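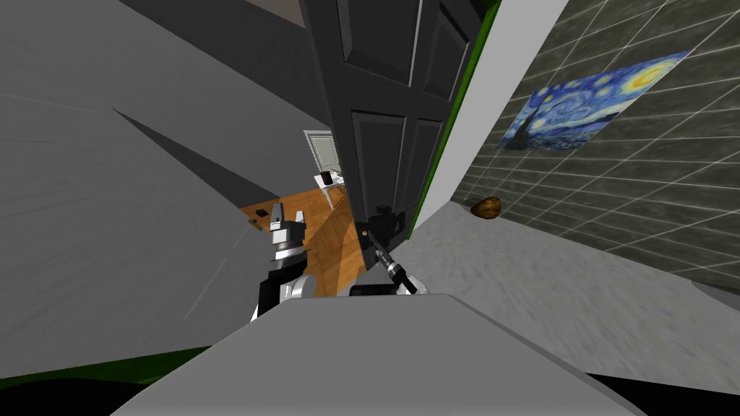

The Starry Night poster on the tiled wall, next to the paneled door.

Clivport History Board > Archives and Manuscripts
Topic: Harbor toll ledger at Patia, how old is it?

ledgerline
Posted July 29, 2019
I spent two days last week in the reading room at Patia looking at the harbor toll ledger that came out of the Cui family papers. For those who missed the notice in the newsletter, it is a bound volume of ship entries, tolls paid and cargo, kept by the harbor office at Clivport. The archive has it listed as fifteenth century. I think the first part is a later copy. The hand is the same from the opening leaf up to the grain entries, and the ink changes very little over what are supposed to be many years of daily business. A clerk writing day by day doesn't produce pages that even.

Has anyone else here handled it?

Dusent_reader
I have, last spring. I agree the first part is very even, but I would not call it late on that basis. Offices made fair copies all the time. The clerk kept rough notes and wrote them up at the end of the quarter. That would give you one hand and one ink, and the book would still be from the right period.

ledgerline
Quarterly, yes. But the same hand runs through entries dated decades apart. That is a long career.

Dusent_reader
How many decades? I remember a gap in the dates after the second gathering. I took it for missing leaves.

marrowstone
I haven't seen the ledger so take this for what it's worth. Did either of you look at the watermarks? Paper would settle more of this than the handwriting.

ledgerline
I looked at what I could. The reading room has one light sheet and it was in use most of the time I was there. I got to 6 leaves. Four had no mark. Two had part of an anchor in a circle, but the binding covers the rest of it and I couldn't match it to anything in the printed lists.

marrowstone
Anchors in circles were used for a very long time. You need the measurements and the spacing of the chain lines. Without those it could be almost anything.

K. Kouris
Kosmas Kouris here. I worked on the Cui papers when they were being sorted, so I can add a few things.

The shelf list has 3,667 items in it and the ledger was one of the last to be described. The fifteenth century date came from the earliest entry in the book. It was not based on the paper or the hand. We wrote "date of contents" on the slip and that wording was dropped when the list was typed up. So ledgerline may well be right that the volume itself is later, and the catalog does not really say otherwise.

On the missing leaves, there are 7 stubs after the second gathering. They were cut, not torn. I don't know when.

ledgerline
Thank you, that is very useful. Is the original slip still around?

K. Kouris
It should be in the box with the accession file. Ask for the file by the family name, they won't find it under the ledger.

oldquay
I think people are too quick to say "copy" and lose interest. Even if the first part was written out a hundred years later, somebody had the old toll rates in front of them when they did it. There is no other source for the rates on timber and salt fish before the fire at the customs house. I would rather have a late copy than nothing.

Dusent_reader
No argument there, but you can't use the rates without knowing what the copyist did with them. If he converted the old coinage into the money of his own day, then the figures are no good for the earlier period. The salt fish toll looks too high to me as it stands.

oldquay
Too high compared with what? You just agreed there isn't another source.

Dusent_reader
Compared with the grain toll in the same book. Fish at three times the rate of grain doesn't match any other port on that coast.

oldquay
Other ports didn't have Clivport's fishing rights dispute. The council could have set it high on purpose to keep outside boats away. I'm not saying that's proved, but it's as good as the coinage idea.

marrowstone
Check the totals. If someone converted each entry, the column sums at the foot of the page will usually be off by small amounts from rounding. If he just copied, they'll either be right or be wrong in the way the first clerk got them wrong.

ledgerline
I have the totals for two pages in my notes. One adds up exactly. The other is short by a single coin. I don't think that is enough to go on. I'm booked in again for the week after next and will do the whole first gathering, and ask for the accession file while I'm there.

Dusent_reader
If you get time, measure the chain lines too. And please note which leaves have the anchor, by number, so the rest of us can check.

ledgerline
Will do. I'll post the figures in this thread.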